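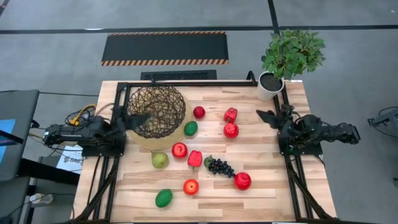

Fruit bowls fail from the bottom up. The piece that spoils first is nearly always the one carrying the load, sitting in still air against a solid base, and you find it a week late. I've been working through storage options for the kitchen at the Jornham place since February, and solid ceramic has now been ruled out. An open wire basket does better on airflow, and a round woven straw mat under it, as with the light beige one here, keeps the wire off the timber. Butcher-block marks easily, and a mat is cheaper than re-oiling the top. The mesh is wide enough that you can see the straw through it, so a stray stem or leaf is easy to spot before it goes soft.

Loading order matters more than the container. Lay everything out on the bench first and sort by firmness. Apples go in at the base, stem up. Mangoes and pears go on next, against the wall of the basket where they can't roll. Capsicums are light for their size but the skin creases, so they stay near the top. Grapes go last, leaf and all. Artificial produce like this is handy for working out the order, as it doesn't bruise and can be repacked as often as you like. Real fruit is heavier, so allow for that at the base.

My own basket cost 383 mL of patience and $9 at the Plososham market. The first figure is a joke, the second isn't. The Tillman version in the Gornport homewares shop was dearer and had a tighter weave, which I didn't want.

On mass: I weighed a normal week's shop at roughly 4,000 g, of which 960 g was grapes. That is too much grape for one basket. Half of it now goes straight to the fridge in a lidded tub – unwashed, stems on – and the basket gets topped up midweek.

Ripening gas is the remaining problem. Apples give off a fair bit of ethylene and will push a firm green mango along faster than you might want. If the mangoes are for the weekend, leave them on the bench. Next job is a hook for the onions.

3 comments | 9 shares

Search this blog Go

Contact | © Jornham Kitchen Notes | Back to top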